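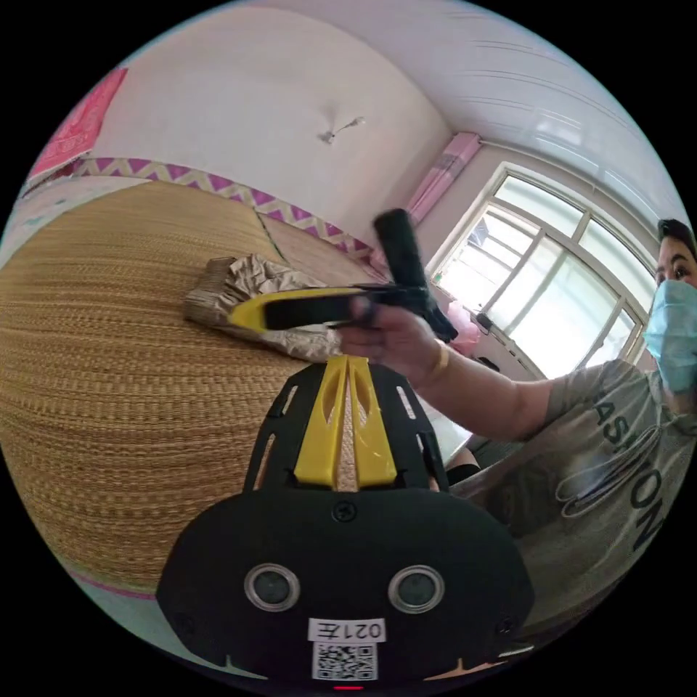 Project Report – Home Field and the Murham Football Season
Róisín Noonan and Pádraig Mulligan
Draft 2, June

What we wanted to find out

Does playing at home really help a college football team, or do people just say it does? Murham lost three of its first four on the road last season and everybody on campus blamed travel. We wanted to check. Tully and Musten are in the same conference and keep decent box scores online, so we used those too.

Data

Two seasons, three teams. Roughly 40 games usable after we took out the neutral site ones and the one against Veveck that got called at halftime for lightning. For each game we wrote down final score, penalties, turnovers, third down conversions, and whether the visiting team came in the same day or the night before. That last one was hard to get. Pádraig went through old travel posts from the team accounts. Musten doesn't post theirs so they're blank in the sheet.

Attendance from the school sites. Anything under 1,000 we marked as a small crowd. Mostly late season, cold games, nothing to play for.

What we got

Home teams won more, no surprise. Average margin at home was 6 points better than on the road for Murham. Smaller for Tully. Musten was basically even, and they had a losing record both years, so hard to read much into it.

Penalties were the interesting part. Visitors got flagged more for false starts, mainly in the second half, mainly in the bigger crowds. Small crowd games showed almost no differnce. So noise maybe? We can't prove that. Turnovers – nothing. We expected a gap and there wasn't one.

Travel the night before vs same day: too few games to say. We had a chart for this and took it out.

The Tully game

Murham led by ten at the half at Tully and lost 24-20. Three false starts on the last drive, then a punt. Fans still bring it up. We ran the numbers with and without it and the penalty result holds up either way, just a bit weaker.

Problems

Not enough games. Schedule strength not handled well – Murham had its easy opponents at home the first year, which probaby makes the home margin look bigger than it should. Róisín tried adjusting by opponent record but we ran out of time to check it, so it's in the appendix only.

Also two box scores disagree with the game recaps. We went with the box score.

Next

Add the rest of the conference. Split false starts by quarter. Ask the Musten athletics office for travel dates again, they said after finals.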